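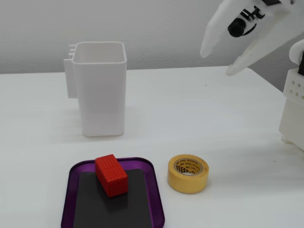
Ticket 2665: Transfer of ownership not shown on horse record
Product: Isora Livery and Competition Records
Yard: Dekthorpe
Status: Awaiting confirmation from customer
Priority: Normal

Summary
The yard reports that a gelding sold in October, registered as Birulance, still appears under the seller's account. The purchaser is unable to enter him for affiliated classes. The vetting certificate and passport pages were uploaded at the time of sale and are marked as accepted.

Steps taken
1. The passport number was compared with the entry on the record. The two agree.
2. The transfer form was reopened. The seller's section is complete. The purchaser's section was saved but not submitted.
3. The purchaser was sent a new link, valid for 16 days.
4. The link was used at 8 in the morning and returned the message "Horse already held by another member".
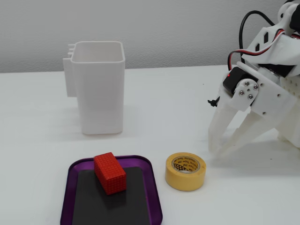 Florêncio Pinheiro replied that the same message had appeared on his second attempt, and that the entry fee of 2000 rand had been taken from his account although no class was confirmed. He asked whether the horse could be entered by hand before the closing date.

Response from Lerato Modise, Records Support
The message results from a duplicate record created under the stable name Khumalo. The duplicate has been merged with the registered name, and competition results from both have been kept. Entries cannot be made by hand from this office. The fee has been referred to Accounts under the same ticket number.

Action required
The purchaser is asked to sign in, open the transfer form and select Submit. The seller need take no further action.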